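Chapter 3
The Table Where Things Land

Learning aims
After working through this chapter you should be able to:
sort a mixed surface into groups without moving everything twice
tell packaging that is worth keeping from packaging that is not
set up a small home for pens, wrappings and craft scraps
write a short sorting record

3.1 Why the table comes first

Most homes have one surface that collects whatever people are carrying when they come in or stop work. It may be a kitchen table, a desk or the top of a chest. In the first two chapters we dealt with cupboards and drawers, where the contents stay much the same from week to week. A table is different. Things arrive on it daily, and many of them belong to a job that is half done.

Small items cause more trouble than large ones. A coat left on a table is picked up the same evening. A pen, an opened packet or a bit of trimming may stay for a month. Each takes up little space, and there is always room for one more until the table is wanted for a meal.

The covering also matters. On a plain cloth, a small dark object shows up at once. On a cloth with bold lettering or a busy pattern, the same object can be missed by someone looking straight at it. When you clear a patterned surface, work across it in strips with your hand as well as your eye, and finish one strip before starting the next.

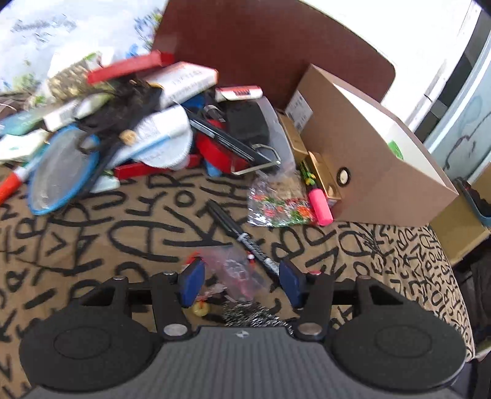 Begin with the soft and see-through things. Plastic bags and clear packets hide what is under them and slide when anything is pulled out from below. Pick up each one and feel whether it is empty. A crumpled bag often has something small left in the corner. Flatten the bags you mean to keep and lay them together at one end of the table.

Next come the pens. Check that the cap is pushed on fully and try the tip on scrap paper. A marker that writes goes in the pen jar. A marker that leaves a broken line may be stored on its side overnight and tried once more, then thrown away.

Leave glittery material until near the end. It sheds, and if it is moved early the bits will spread over the parts you have already cleared. Lift it in one piece on to a sheet of paper, fold the paper round it, and wipe the place with a damp cloth.

3.2 Keep, use up, throw away

The scheme used in this book has three groups. "Keep" means the item has a place and goes there today. "Use up" means the item will be finished within the month and stays in a tray where it can be seen. "Throw away" includes anything torn, dried out or without a known purpose. Packets printed with flowers or other decoration are often kept because they look pleasant. Put them in "use up" unless you have a present to wrap.

Delphine Brannigan taught this scheme to evening classes at the Gratia centre. Her students cleared one table each and wrote down every item. The longest list ran to 651 entries and took two evenings. Most students finished in under 50 minutes.

Her advice on trays was to buy a shallow one. In a deep tray the lower layer is forgotten.

Exercise 3A
Choose one table at home. Set a timer for 10 minutes and sort as much as you can into the three groups. Stop when the timer sounds. Copy the headings below into your notebook and fill them in.
Item
Group
Where it went
Still there a week later?

Keep the page, as you will need it for section 3.4, where the same table is sorted again.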